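The Plendora Draft Planner

I sell exactly one thing on this page, and it's the planner I made for myself after my second novel fell apart in the middle (chapter 17, if you want to know where the bodies are buried). Plendora is an undated paper planner for people writing a first draft at home, in the gaps between everything else. It has 400 pages, it lies flat, and it won't ping at you!

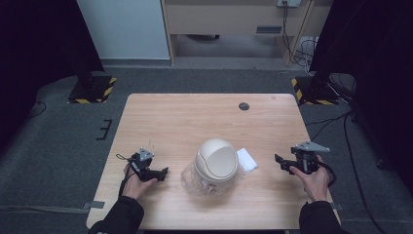 Each writing session gets its own spread, with room for your word count on the left and a big messy notes area on the right. I like to set mine at 2000 words and then forgive myself. The back section is for cut scenes, and I beg you to use it before you throw anything out. A little swing-lid bin on the table is all very well for tissues and tea bags, but I've lost whole subplots that way and wanted them back by May. 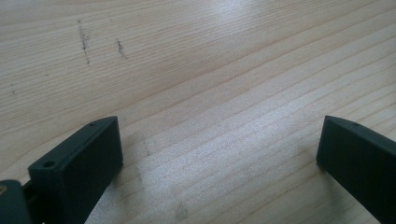
Pale wood grain, close up.

There are 3 covers to pick from: Crichton (stiff board), Brotton (soft cloth) and the plain card one, which is cheapest and the one I carry around. The paper is the same in all of them. Fountain pens are fine, markers will bleed through, sorry! 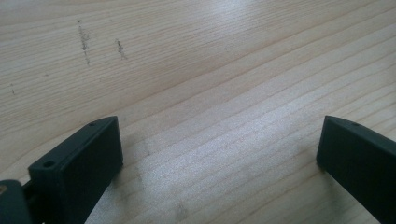

Dark scuff marks on the light wood.

I pack every order myself in Cleltville, usually before 7 a.m. while the coffee's going. If your planner shows up with a bent corner, write to me and I'll send another. Refill pads for the notes section are sold separately and fit the Crichton and Brotton covers only.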